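Home | Projects | Talks | Members | Join

The second arm is always cheaper

Danai Triantafyllou set out to build one arm. "Then I had spares," she says, "and spares are how it starts." 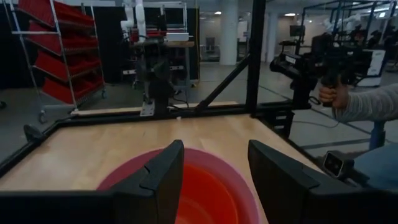

She has been at it since March in the shared workshop at Drirkholm, where the kettle has a longer booking sheet than the lathe. The gripper is on its third set of fingers. The first set snapped. The second was so strong it went through a yoghurt pot, "which I'd been eating from".

The job she has given it is modest: pick a thing up, put it in a bowl, stop. Stopping took 7 weeks. "It would let go beautifully and then come back to check."

Solomiia Ostapchuk, who wrote most of the control code, is less romantic. "We logged 513 attempts before I'd call one boring. Boring is the goal."

And the cost? Triantafyllou admits to £300 — then, after a look from Ostapchuk, to £2,153. "The 300 was the bolts."

They don't agree on what comes next. Ostapchuk wants better cable routing. Triantafyllou wants it to fold tea towels, and has already bought the tea towels.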